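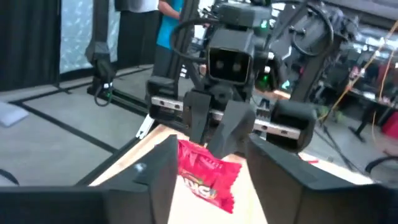 *Fig. 4. Red wrapper on the tabletop.*

## Loading monthly well data into Praltiseo

1. Open the Drorkow lease and select **Import > Production**.
2. Choose the state file. Files dated before May use the old column order; set **Layout** to *Legacy*.
3. Map oil, gas and water volumes. Leave **Days on** blank for shut-in wells.
4. Click **Check**. The full Drorkow file holds 3,234 rows.

> **Caution:** Do not import the same month twice. Volumes are added, and the decline curve will be wrong. 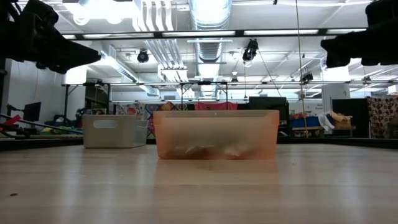 **Bhattacharjee Production Data Team**

5. Set the match level to 94. Below 70, sidetracks are merged with the parent well.
6. Click **Commit**.

**Note:** Skater exports need the API number as text.

Rev. 20 July 2024, L. Rothe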